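Handout 4: Daily Setup and Care of the Tabletop Cell
Course: Maintenance of Small Robot Cells
Prepared by Songül Ağca, revised 4/10/19

Read this before your first bench session. It covers the Bakitz arm with the two-finger gripper and assumes you have passed the lockout test from Handout 3. The theory of the wrist joint is in the course reader and is not repeated.

4.1 Power-up

Check that the stop button is pressed in before you switch on the controller. Wait for the self-test to finish, then release the button and home the joints one at a time, base first. If a joint stalls during homing, press stop and write down the joint and the code. Do not push the arm by hand while the brakes are on.

After homing, jog the arm out over the white table and bring the gripper down beside the ball at low speed. The operator holding the controller stands where the whole reach of the arm is in view. The circles on the table are faint, so check them from directly overhead before teaching a point.
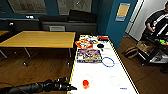
4.2 TABLE REFERENCE AND TEST OBJECTS

The arm knows the table only through its taught points. If the table moves, every point is wrong by the same shift, and the shift is easy to miss until the fingers touch the surface. Check the height point first. Lower the closed gripper at creep speed until a sheet of paper under the fingertips begins to drag, then compare the reading with the log. A difference of more than 2 mm means the table must be leveled again before any run.

The test objects are chosen for how they fail. A ball rolls if one finger arrives early. A ring is low and leaves little to hold. A snack box is rigid and shows whether the fingers are parallel; a snack bag gives way, and the grip force reading climbs late. Run the box before the bag. Force settings are stored by object in the Zosance file, and the file must be reloaded after each power cut.

4.3 Gripper care

Wipe the finger pads with a dry cloth before each session. Pads are replaced after 2000 cycles or when the surface looks shiny, whichever comes first. The March group let one set run to 2090 cycles and logged slips on the ring from then on. Use the Sezer pads from the parts drawer — the older ones have a different screw spacing.

To change a pad:
Open the gripper fully and press stop.
Remove both screws and keep them together.
Clean the seat. Old glue here tilts the pad.
Fit the new pad and tighten the screws by turns.
Reset the cycle counter.

4.4 Cables and floor space

Follow the arm cable by hand from the base to the wrist with the power off. Feel for flat spots and for ties that have slid along the sleeve. Leave a loop at the elbow large enough for full reach.

Keep the walking path around the cell open. Bags and boxes go against the wall before the arm is powered. Sort the objects for the next run on a separate table and bring over one set at a time.
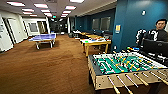 Log entries are made at the monitor as soon as the run ends. Enter the cycle count, the height reading, any error code and the initials of the operator. Code 570 is a lost encoder signal and in this cell it nearly always comes from the wrist plug; reseat it once, and if the code returns, stop work and report it. Code 16 is a grip timeout and may be cleared from the controller.

The log is kept in the Tedilport folder under the group number. Bring a printed copy of your last page to the next session, along with the answer sheet for Handout 3 if you still owe it.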